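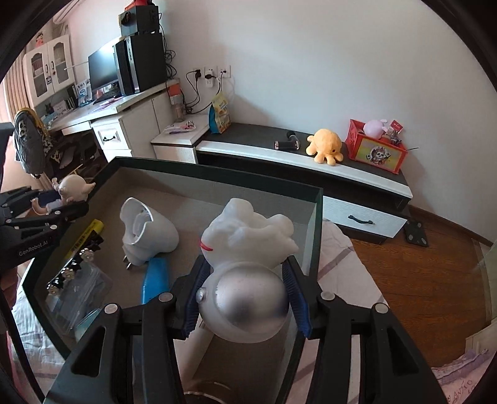
Gidance Small Wheels Team, Piltar Depot

Progress report on the electric scooter lending program, for the grants office
Written by Ynyr Dafis

189 shares | 5 comments

Hello again to everyone in the grants office, and thank you for being patient with me over this report, which I know you were hoping to have on your desks a bit sooner. We wanted the figures from the fall to be complete before sending anything, and the last set of lending sheets only came back from the Piltar library desk on Friday. I've tried to follow the headings you gave us last time, though I'm afraid I've wandered off them in places, as those of you who have read my earlier reports will be expecting by now.

Where we are

The short version is that the lending program is running, people are using it, and we are a little behind on the workshop side and a little ahead on the lending side. We have made 173 loans so far in this grant period, each of them for a week unless the borrower asked to bring the scooter back early, and between them our borrowers logged 939 trips. A trip, for our purposes, is any ride the borrower bothered to write down on the card, so a run to the bakery and back counts as one and so does a full commute to the hospital. I know you asked whether we could take the numbers off the scooters themselves. We can on the newer Kanders, which keep their own ride history, but the older ones only hold a running distance, and I'd sooner give you one kind of number all the way through than a mixture of two.

People are mostly using them for the thing we said they would, the stretch between home and the bus. The top of Piltar has always been awkward that way. The bus stops at the foot of the hill, the houses are at the top of it, and for a lot of people that walk is the difference between taking the bus and taking the car. One borrower wrote on her card that she had lived here for years without ever learning the bus timetable and now knew it by heart, which pleased me no end. We've also had more school staff than we planned for, and several people who work evening shifts and were glad not to be waiting on a lift home.

The scooters

The Kanders have held up well on the whole. They're heavier than the brochure led us to believe and I won't pretend everyone loves carrying one up a flight of stairs, but the deck is wide, the brakes are good, and the folding catch is simple enough that we can teach it in the parking lot in a couple of minutes. What has let us down is the rear fender. It rattles loose over the brick section by the market, and once it's loose it rubs, and once it rubs the borrower quite rightly brings the thing back and asks for another. We now check the fender bolts every time a scooter comes home and put a dab of thread glue on them, and since we started doing that the complaints have nearly dried up.

Tires are the other thing. We went with air-filled tires for comfort and I still believe that was right, but it does mean somebody has to pump them. Our first handout said "check the tires regularly," and it's now clear to me that a person who has never owned a scooter reads that and moves straight on to the next line. The new handout says to press the tire hard with your thumb before the first ride of the day, and to bring it in if your thumb sinks. We've put a track pump by the depot door as well, and people use it for their own bikes too, and for a stroller on at least one occasion. I don't mind that a bit.

Repairs and the workshop

This is the part where we're behind. You'll remember that the plan was to do all but the electrical work ourselves at the depot and send the rest to Havlíček, who have looked after us since the pilot and who know these motors better than anybody in the area. The arrangement is a good one and I would like to keep it. But their workshop moved premises in the fall, and during the move our scooters sat in a queue with everyone else's, so for a stretch we had five of them out of action at once. That hurt us in the busiest weeks. We kept the waiting list going by shortening some loans by a day or two, with the borrower's agreement, and I'd like to thank those people here even though they'll likely never see this.

Havlíček are now settled in the new place and have offered us a fixed collection day, which should stop things piling up. The largest single bill of the period was $189, for a replacement controller and the labor to fit it. It was outside the warranty by a hair. I did write to the supplier and asked very nicely, and had a very nice letter back saying no.

Safety and training

Every borrower still does the short session before they ride away. We go over how to get on and off, how to brake without grabbing, what to do about wet leaves, and where in Piltar you may ride and where you have to hop off and push. I'm happy to say we've had no serious injuries. There was a grazed elbow and one bruised knee, both from low speed tumbles on the ramp behind the library, and both people finished their loans. We've asked whether the lip at the bottom of that ramp can be ground down and are waiting to hear.

The helmets you funded are all in use. We've had to order more of the smaller size and could have done with fewer of the large. The bright bands were a mixed success, I'm sorry to say. People like them, and then they go home with them.

Charging is something your office asked me to cover in particular, and I'm glad you did. Each scooter goes out with its own charger, tagged with the same label as the scooter, and we ask that it be charged where someone is awake and in the house, away from the front door and off the carpet. We don't lend to anyone who can only charge in a shared hallway. That has meant turning away some people I would very much have liked to say yes to, and so we've started letting them top up at the depot during opening hours instead. It's a bit of a nuisance for them, but a fair few have taken us up on it, and the kettle is usually on.

The December rush

I should say something on gifts, as it takes up a good deal of the team's time at this end of the year. From the moment the lights go up on the high street we're asked, nearly every day, which scooter a person ought to buy for a son or a niece or a husband. We aren't a shop and we don't recommend makes, but it seemed a shame to send people away with nothing, so we put together a single sheet of things to ask before buying. It covers the weight of the rider, the weight of the scooter, whether the person has stairs, where they would charge it, whether spare tires can be had locally, and whether they're old enough to ride it legally where they live. That last one has caused some long faces. I had a lovely conversation with a grandfather who had been all set to buy one for a nine year old and went off to look at kick scooters instead.

We're also going to let people borrow a Kander for a weekend in December for the express purpose of finding out whether the intended person would enjoy one. It's outside the usual week-long loan, but it fits what the grant is for, I think, and it keeps people from spending a good deal of money on something that ends up under a coat in the hall. Do tell me if you see it differently and we'll stop.

Money

The full sheet comes to you separately, so I'll keep this brief. Training and handouts came in under what we'd set aside. Repairs came in over, mainly on account of the controller and the extra fender parts. If you're agreeable, I'd like to move the unspent training money across to repairs and leave the total as it is. Insurance was renewed on the same terms as before.

What comes next

Through the winter we'll be lending more lightly, and using the quiet spell to go through the whole fleet properly, batteries included. I'd like to redo the booking form, which still asks people for a fax number for reasons lost to time. We're hoping to open a second pick-up point at the foot of the hill, near the bus stop, and I've had a friendly first talk with the owner of the dry cleaner's there, who has a lockable back room and doesn't want much for it. I'll write as soon as there's something firm to say.

One last request. Several of you mentioned wanting to come and ride one. Please do! Mornings are best, any time after ten, and wear flat shoes. If you give me a day's notice I'll make sure there's a charged scooter waiting and a helmet that fits.

With thanks and warm wishes from all of us at the depot,
Ynyr

Last updated: December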